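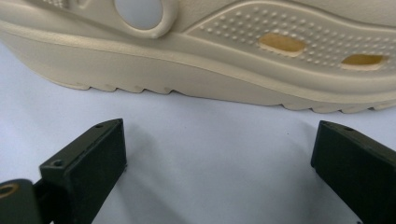
What is internal moderation of coursework?

Internal moderation is the checking of one teacher's marks by another teacher in the same school, before the marks are sent to anyone outside it.

Dondness College, School Assessment and Records
Handout 6: Internal moderation
Issued 2022-09-16

6.1 Terms

First marker: the teacher who taught the unit and marks the work.
Second marker: a teacher of the same subject who did not teach that class.
Raw mark: the mark given by the first marker, before any change.
Agreed mark: the mark that stands after moderation.
Tolerance: the largest gap between the two markers that is allowed to pass without discussion.

The raw mark is kept on record even where the agreed mark replaces it. Students sometimes treat the two as versions of one figure. They are separate entries and are stored in separate columns.

6.2 Choosing the sample

Full second marking is rarely possible. A sample is drawn from the ranked list of raw marks. It must contain the highest and lowest marks, and the rest is spread evenly between them. Work with a raw mark of zero is left out, and the next mark up is taken as the lowest.

In the Droltham case used in the seminar, the year group has 103 pupils and the sample size is set at nine. The sample is drawn across all teaching groups together. If any first marker has no work in the sample, one piece is added from that marker's group nearest the middle of the list. The added piece does not displace another.
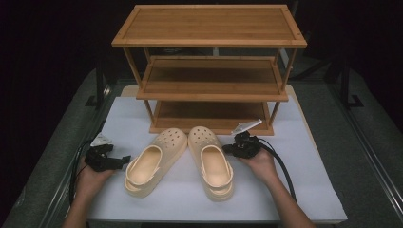 The second marker should receive the work without the raw mark or any comments on it. Where comments have been written on the work itself, a clean copy is used. A second marker who has seen the raw mark must say so on the form, and the piece is passed to a third teacher.

6.3 Tolerance

Tolerance is set before marking starts and is stated in marks. In the Droltham case the unit is out of 300 and the tolerance is six marks either way. A gap of exactly six is within tolerance.

Three results are possible:

All pieces within tolerance. Raw marks stand for the whole group, including the pieces where the markers differed slightly.

Gaps outside tolerance, all in one direction. The first marker is severe or generous. An adjustment is worked out and applied to the whole of that marker's group. Rank order must be kept.

Gaps outside tolerance in both directions. No adjustment can be applied. The group is marked again. 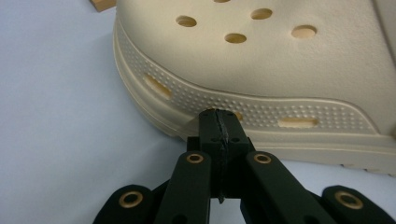

An adjustment need not be the same at every point in the range. A marker may be accurate at the top and generous lower down, in which case the change is applied only below a stated mark. Check the join for pupils who would change places.

6.4 Recording

Marks are entered in Skunesska under the unit code. The raw mark column locks once a sample has been drawn. Corrections of adding errors after that point go in the notes field with the initials of both markers.

6.5 Before the October seminar

Read the Ekanayake worksheet and complete tables A and B. Bring a calculator. Table C will be done in class.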